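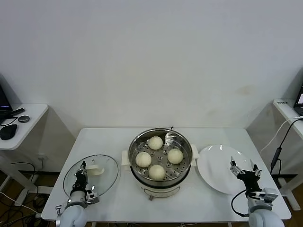 Niederschrift über die Sitzung der Arbeitsgruppe Verpflegung im Gemeinschaftshaus Calau

Ort: Kleiner Saal, Beginn 17:30 Uhr
Anwesend: Etenesh Ejigu (Leitung), Henok Ejigu, Sumeya Chala, Gadisa Weldu (Protokoll)
Entschuldigt: Ebise Woldegiorgis

TOP 1 Genehmigung der Tagesordnung und der letzten Niederschrift
Die Tagesordnung wird ohne Änderung angenommen. In der letzten Niederschrift ist unter TOP 4 der Name des Lieferanten zu berichtigen: richtig ist Lorer. Mit dieser Änderung wird sie einstimmig genehmigt.

TOP 2 Dampfgaren am Tisch
Frau Chala berichtet über den Aufbau mit dem elektrischen Dampfgarer. Das Gerät steht in der Mitte des weißen Tisches an der Wand, der Glasdeckel liegt links davon, der große runde Teller zum Anrichten rechts. Auf dem gelochten Einsatz aus Edelstahl lagen vier Dampfbrötchen mit Abstand zueinander. Diese Anordnung soll für die Ausgabe im August beibehalten werden.

Herr Ejigu fragt, ob der Einsatz auch mehr Brötchen fasse. Frau Chala rät davon ab, da der Teig beim Garen aufgehe und die Stücke aneinanderkleben könnten. Es bleibt bei vier Stück je Durchgang. Herr Weldu regt an, die Teiglinge künftig einheitlich mit 80 g abzuwiegen. Die Anregung wird aufgenommen.

Der Deckel ist stets flach und mit dem Griff nach oben abzulegen. Ein feuchtes Tuch als Unterlage wurde erörtert, jedoch nicht beschlossen.

TOP 3 Beschaffung
Für zwei weitere Dampfgarer und einen Satz Servierteller liegt ein Angebot der Firma Abdella über 1.110 Euro vor. Das Angebot der Firma Viveck war bis Sitzungsbeginn nicht eingegangen. Frau Ejigu weist darauf hin, dass ab dieser Summe ein Vergleichsangebot erforderlich ist.

Beschluss: Die Entscheidung wird vertagt. Herr Ejigu fordert das Angebot bei Viveck nochmals schriftlich an.
Abstimmung: einstimmig

TOP 4 Ausgabe im August
Angemeldet sind 30 Personen. Vorgesehen sind acht Durchgänge, die erste Ausgabe erfolgt um 12 Uhr. Die Füllung — Kohl und Pilze — wird am Vortag vorbereitet und kühl gestellt. Frau Woldegiorgis hat vorab schriftlich mitgeteilt, dass sie die Zubereitung des Hefeteigs übernimmt. Das Mehl wird über Lorer bezogen.

TOP 5 Verschiedenes
Der Schlüssel zum Vorratsraum ist nach Gebrauch wieder im Büro abzugeben. Die Liste der Allergene wird von Herrn Weldu überarbeitet.

Ende der Sitzung: 18:50 Uhr
Für die Niederschrift: Gadisa Weldu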